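Okero Water Main Renewal

The Okero water main renewal is a long-running program to replace the aging drinking water pipes of Okero, a mid-sized river city. It covers the older neighborhoods on both banks and is paid for through a mix of utility rates, a frontage charge and general city borrowing.

Background

Most of the pipe in the central city was cast iron, laid in short sections with leaded joints. The oldest stretch still in service when the program began ran under Kingi Street and was already leaking at several valves. For decades the city repaired breaks as they happened and put off full replacement, which kept water rates low but left a growing backlog. A break in August at the Furside pumping station flooded the rail underpass and left 700 households without water for two days. The city council ordered a condition survey the following month.

The survey was led by Hemi Doolan, then the city's chief utilities engineer. It found 162 miles of main in poor or very poor condition and recommended replacing the worst sections first, starting in Furside and moving east toward the downtown grid.

Funding

Paying for the work was the main point of dispute. Mayor Noeline Ruawai favored a flat charge on every water bill, while Councilor Keith Wihongi argued that newer suburbs, whose pipes had been paid for by developers, should contribute less. The compromise set a lower rate for suburban accounts and added a frontage charge of some $500 per property along each rebuilt street. Owners may pay the charge in installments, and low-income households can apply to defer it until the property is sold.

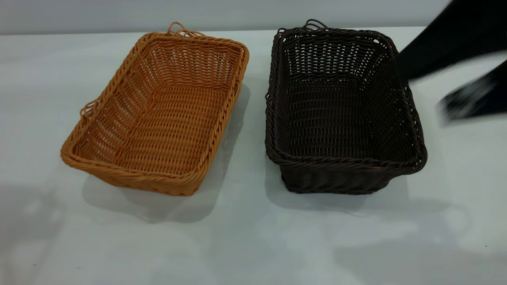 Construction

Work is let in yearly contracts. The first three went to Sultommont, a regional pipeline contractor, which used trenchless lining where the old pipe was sound enough and open trenches elsewhere. Crews may close no more than 100 yards of a commercial street at one time, a rule adopted after complaints from shop owners on Kingi Street.

Lead service lines are replaced up to the property line at city expense. The private portion remains the owner's responsibility, although a loan is available. As of December 2, 2025, the Furside section was complete and the downtown section was in design.

See also

Furside pumping station
Okero City Council
Kingi Street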